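Two Hours at Prasico: Is a Better-Folded Shirt Worth the Trip?

I went to the Prasico open house with low expectations, and I should say so up front. The invitation promised "a fresh look at garment care," and I have been in the laundry and alterations business long enough to know that a fresh look usually means a new price list.

Prasico takes in shirts, uniforms and table linen for hotels and small shops. It cleans them, checks them, folds them and sends them back. The lobby had coffee in paper cups and a banner that said 3000 garments a day. I asked the woman at the desk if that was a normal day or the best one they ever had. She said she would find out. I left without an answer.

Our group was led by Khải Nông, who runs the sorting floor and talks fast. He was good when he stuck to cloth. He explained why dark cotton gets its own bins, and why they won't promise anything on old ink. When he moved on to the company's "philosophy of care," several people started looking at their phones, me included.

The folding room was what most of us had come for. Pin-yu Lu, from a uniform shop called Herar, had brought a bag of her own returns and wanted to know why the collars came back flat. She got a long reply about humidity. I didn't buy it, and I don't think she did either.
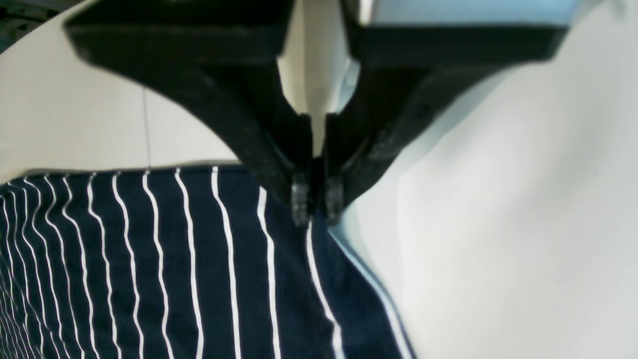
PRASICO OPEN HOUSE, June

Pinstripes are a fair test of anybody's folding. On plain navy you can hide a lot. Put thin white lines on it and every pull shows, because the stripes bend wherever the cloth is out of true and bunch up wherever it wrinkles. I spent longer looking at striped fabric that afternoon than I have in years. Where it lay flat the spacing was nice and even. Near the gathered part it went wavy, same as it does on my own table.

So is the folding better than what I get now? A little, maybe. The finished stack they handed around was neat, but a stack picked out for visitors is always neat. I would rather have pulled one off a cart myself. I asked, and was told the carts were already tagged for customers. Fine.

Sơn Đặng, who does their accounts with small shops, gave the pricing talk in a side room with not enough chairs. The basic plan is called Pasport, spelled that way on purpose, and it starts at 424 a month. For 513 you get pickup. I wanted to know what happens when a shirt is lost. The sheet has a line on it, in smaller type than the rest, and the line says claims are "reviewed." By whom, and how long it takes, you have to ask. Sơn said two weeks. Get that in writing.

What I did like: the light over the inspection tables is excellent, and the mending corner is run by someone who knows her work. Hsiu-ying Sin showed us a cuff repair I had to hold up close before I found the stitches. She said she turns down jobs when the cloth is too worn to take a patch. I believed her more than anything on the banner.

Parking is on the street. The tour starts late, so don't hurry lunch. If you go, bring a striped shirt of your own and ask them to fold it while you wait. I'm sending them one small order, shirts only, and I'll keep my current people for everything else until I see what comes back.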